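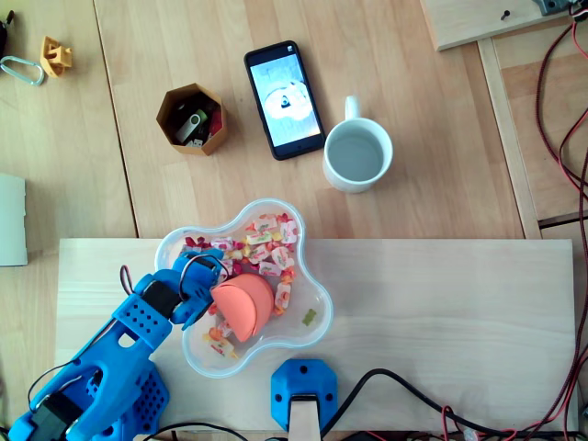 ## 4.2 The bowl and what ends up near it

**Figure 2.** Shared table at Brirosthorpe. Scalloped clear bowl with wrapped sweets, on a pale wooden board; phone, mug and small-parts container beyond it.

Sweets first, then the rest of the table. In section 4.1 we treated bowls as food. Mostly wrong, or at least only half the story. On the shared tables at Brirosthorpe a bowl of sweets works more like a landmark. People say "by the bowl" when asked where they left a thing. They said it in interviews, they said it to each other in the corridor, Kadri Hunt's notes are full of it. The bowl is hardly ever moved on purpose. Topped up, yes, and shoved a bit when someone needs the space, then it drifts back.

Figure 2 is a fair case. Sweets in pink, red, yellow, white and orange wrappers, heaped towards one half of the bowl and spilling down its sides. We coded this as "leaning fill" (see Table 3). Leaning fill was common and we first put it down to how the bag gets tipped in. Thérèse Caron disagreed, she thinks people reach from the same side every time and push the pile away from them. Can't settle it from stills. Both probably happen.

Also in the bowl: one small green gummy, off to the side of the pile, and a rounded salmon-orange thing resting on top of the sweets. The gummy we coded as a sweet, different type. The orange object went down as "non-sweet, unidentified". Two coders, same answer, so it stays. Objects that are not sweets turned up in sweet bowls often enough that we had to add a code for them halfway through, which meant going back over the first batch again. Of the 1571 table photographs in the set, the ones taken before April were recoded by Pranab Liyanage and then spot-checked.

### 4.2.1 The loose row

Beyond the bowl there is what we call a loose row. Hexagonal brown container, phone, white mug of water, in that order left to right. Not lined up exactly, but you'd draw a line through them without much trouble. The phone screen is lit. The container holds a white-and-green USB stick and other little bits, dark and red, all jumbled. We logged containers like this one as "catch-alls" whatever they were made or bought for.

Loose rows matter for the tidying argument because they look like tidying and we doubt that they are. When asked, people did not describe putting things in a row. They described making room in front of them. Elīna Luik's term was "pushing the tide out", which we have kept as a code name (TIDE) even though it anoyed one of the reviewers. Things get pushed back till they meet other things that were pushed back earlier, and there is your row.

Drinks are the exception. A mug in a row is there for now and will go, so we scored drinks seperately from the catch-alls and from phones.

### 4.2.2 Strays

Past the row, further towards the edge of the table: a small yellow 3D-printed part, notched, shaped something like a bracket, and next to it a silver carabiner. Neither is in the container. Both would be scored as strays under our scheme, meaning small, within reach of a catch-all, not in it.

Why not in it? Best guesses from the interviews, in no order:

- size. The catch-all is seen as full, or as meant for smaller stuff
- "still using it", said of all sorts of items
- not mine, so I won't put it away

The last came up more than we expected and it cuts against the usual advice, which is to add containers. The Hernenent trays (section 3.2) added plenty of containers and stray counts hardly shifted. Ownership was the sticking point. A bowl of sweets belongs to whoever is sitting there and gets handled freely. A carabiner is somebody's, so it gets left where it is.

Weak spot: we did not log how long any single stray stayed put. Zane Jaunzems has a follow-up planned with repeat photographs of the same tables, and the TIDE code will be tested properly there. For now strays are scored per photograph only, and the totals in Table 4 should be read that way.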